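Häufige Fragen zur Robotik-AG Podell

Wer kann bei der AG mitmachen?
Die AG ist offen für alle Studierenden ab dem ersten Semester. Man muss nicht Maschinenbau oder Informatik studieren. In der letzten Runde kamen mehrere Teilnehmer aus der Logistik, und sie haben sehr gute Ideen für die Greifplanung mitgebracht.

Muss ich schon programmieren können?
Grundkenntnisse in Python sind hilfreich, aber keine Bedingung. Im Oktober bieten wir einen Einführungskurs mit 6 Terminen an. Wer ihn besucht hat, kann danach selbständig am Arm arbeiten.

Was ist die Aufgabe in diesem Semester?
Wir bereiten uns auf den Wettbewerb Skoveck vor. In der Kategorie »Regal und Korb« soll der Roboter Schachteln aus einem Korb nehmen und an einen anderen Platz stellen. Es gibt höchstens 88 Punkte. Für eine umgefallene Schachtel werden 5 Punkte abgezogen. 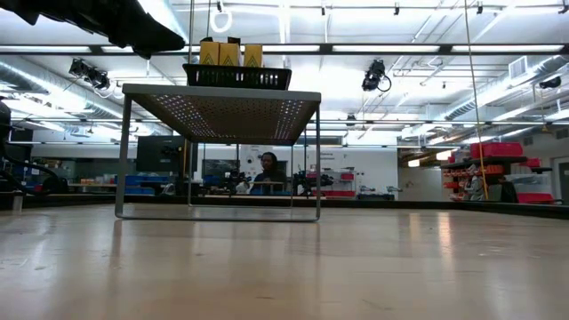 Training und Labor

Womit wird geübt?
Der schwarze Korb steht erhöht auf einem kleinen Metalltisch, darin aufrecht die gelben Schachteln. Der Greifer kommt von oben. Die Höhe macht am Anfang vielen Gruppen Probleme – bitte plant für die Kalibrierung genug Zeit ein.

Wann ist das Labor offen?
Während der Vorlesungszeit ab 16 Uhr. Die Werkbänke werden auch von anderen Projekten benutzt, deshalb bitten wir um Rücksicht und um normale Lautstärke.

Kostet die Teilnahme etwas?
Der Beitrag ist 40 Euro pro Semester. Davon bezahlen wir Verschleißteile und die Anmeldung zum Wettbewerb. Die Fahrt nach Stosham wird getrennt abgerechnet.

Bekomme ich Leistungspunkte?
Leider noch nicht. Eine Bescheinigung über die Teilnahme stellen wir aber gerne aus.

Wie melde ich mich an?
Mit dem Formular auf der Seite »Mitmachen«. Bitte gebt dort auch euren Studiengang an.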